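Last updated: June

Household Essentials Scheme – progress report to the Lumel Fund

Prepared by Padmavathi Raju, Scheme Manager, Radholm

1. Deliveries

During the reporting period the scheme supplied parcels of household and hygiene goods to 434 households in Radholm and Besero. The target agreed with the Fund was 45 new referrals a month, and this was met in every month except the first, when the Besero collection point opened later than planned.

2. Stock and labelling

Purchasing has moved to a single wholesaler, Reddy, on fixed quarterly prices. Part of the range is imported, and several households asked for product details in a language they could read. Nhi Lưu has prepared a plain-English sheet for each imported line – contents, storage and disposal – and these now go out with every parcel.

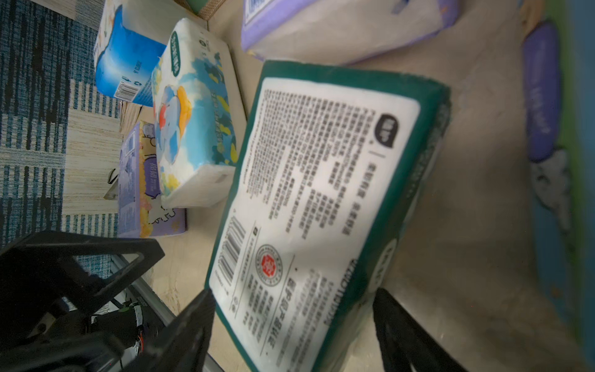
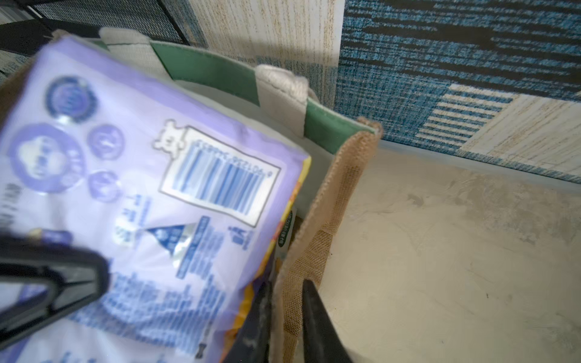
Printed labels on two packaged items, one with a teal border and one in lavender and white.

3. Spending

Spending remains within budget. Van hire cost more than forecast and was met from the transport reserve. Ajith Pisharody will submit the full accounts separately.

4. Next period

The Fund is asked to approve a second weekly collection session at Besero. Endang Mandagi has agreed terms for the hall, subject to that approval.

We use cookies to improve this website. Accept / Manage settings

Comments (2)

Sowmya Fernandes: Will the product sheets be available in large print?

P. Raju: Yes – please ask at either collection point.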